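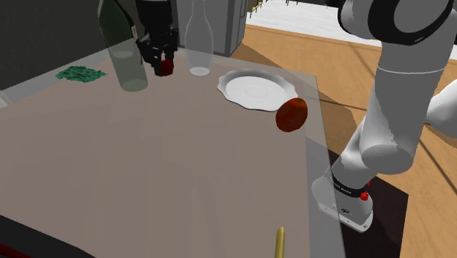

Kiment Robotics Club: Our Simulation Gallery

Welcome, and thank you for dropping in! It has been a busy old year at the club, and we have been promising families a gallery page since August (sorry, everyone, we did get there in the end). For anybody new to us, we are a group of 13 students who meet after lessons in the upstairs computer room at Kiment, and this year's project goes by the name of Flirngate. The idea is a simple one to say and a rather fiddly one to do: build a kitchen inside the computer, put a robot arm beside the table, and teach it to move the food and the crockery about without knocking everything flying.

We do all of this in simulation, which means that every apple and bottle lives on a screen, and a dropped one can be put back with a single key. It also means the students can be as bold as they like, and my goodness, they have been!

The team splits into 2 groups. Uvora looks after the arm and its gripper, and Nyamweya looks after the kitchen and everything in it. They swap over at half-term so that everybody has a turn at both, although there was a fair bit of grumbling last time from people who had grown very attached to their side of things.

Our table and the small red apple
The apple sits between the gripper's fingers, just above the table, with a tall bottle on either side, one dark green and one clear. Nyokabi Muli wrote the task sheet for this one and chose the bottles on purpose, as she wanted the arm to have a narrow gap to work in. She has also asked me to mention that the plate with the wavy rim was her choice, and very pretty it is too.

The students have learnt such a lot from this table. The first thing Uvora discovered was that closing the fingers at full speed is a bad idea with anything round, and they spent six sessions bringing the speed down little by little and writing each try in the big blue notebook. Dardo Herrera kept the notebook for most of that time, and his handwriting got noticeably worse on the days when things were going well!

Nyamweya, meanwhile, have been finding out how much fuss goes into a convincing kitchen. See-through glass took them ages (there was a whole afternoon of arguing over the green), and they are still not happy with the leafy greens, which they say look too flat. I think they are lovely, but I have been told I am not strict enough.

Coming next
The larger apple is the next challenge on the list, as it needs a wider grip, and after that the group would like to have a go at setting something down on the plate. Families are very welcome to come and watch at the open evening, where the students will be running the kitchen on the big screen and letting visitors drive the arm for themselves. Doors open at 6, and there will be squash and biscuits at the back.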